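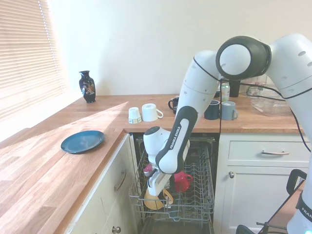

Gijs Van Wijk says the fruit share works well for people with a car and badly for everyone else, and he would like to see a pickup point on the Fekmont side of the river before the apples come in. He is not the only member to raise it this summer, so this item goes over what we have decided and what is still open.

For new readers: the Skidham fruit share picks from backyard trees whose owners have more than they can use. The fruit is split 3 ways. One part stays with the household, one part goes to the people who did the picking, and one part goes to the food shelf and the two school kitchens. There is no charge at any point. You do not need to own a tree or pick fruit to take some home from the food shelf.

Until now, everything has been sorted and handed out at the Pollel Street hall. That made sense when most of the trees were within walking distance. This year 13 households in Fekmont signed up their trees, and we have been driving their fruit across the bridge to sort it, then asking their neighbors to come across the bridge to get it. Plums in particular do not like the extra trip. We lost most of two crates in August to bruising and had to send them straight to the jam group.

Starting in September there will be a second pickup point in Fekmont, in the covered area behind the library. It will be open from 4:30 to 6:30 in the afternoon on the same days as Pollel Street. Fruit picked in Fekmont will be sorted there and will stay there unless there is too much of it. Please bring your own bags. Paper is fine for apples and pears, but a shallow box is better for anything soft.

The library has given us shelf space inside for empty crates and the scale. It has not given us a key, and it closes at 7. Anyone helping with the late shift needs to have the crates back indoors by then.

A few things will change for pickers. Teams will be made up by side of the river where possible, so tell us which side suits you when you sign up. If you don't say, you will be put on whichever team is short. Ladders stay with Segundo Sotelo, who will drop them off the evening before a pick and collect them afterward. Please do not pass them along to the next house yourselves. We spent most of a week in July looking for the tall orchard ladder, and it was leaning behind a garage three doors down from where it was last used.

Tree owners should call or write when the fruit is nearly ready, not when it has started to fall. We need 5 days' notice to put a team together. For apples, cup one in your hand and lift it gently to the side. If it comes away without a tug, get in touch. Pears should be picked while they are still hard and finished indoors. Windfalls can go to the jam group if they were picked up the same morning and the skin is not broken. Otherwise they are best in the compost, or left for the birds if wasps are not a problem in your yard. If your tree has been sprayed this year, tell us with what and when. We may still be able to use the fruit, but we need to know before it is mixed with anything else.

The jam group would like jars, with lids that fit. They have 60 on the shelf now and expect to go through those before the pears are done. Pint and half-pint sizes are the most useful. Please soak the labels off first.

Still open is the question of delivery for people who can't get to either pickup point. We had two offers of cargo bikes - both with conditions about hills - and one of a van on alternate weeks. None of that adds up to a regular route yet. If you would use a delivery, leave your street name at either pickup point or reply to this newsletter, so that we can see where the stops would be.

The sign-up sheet for September picks is at the Pollel Street hall, next to the door. A copy will go up in the library once the Fekmont point opens. Children are welcome on picks with an adult but stay off the ladders. Closed shoes for everyone, please, and gloves if you are picking quinces up off the ground.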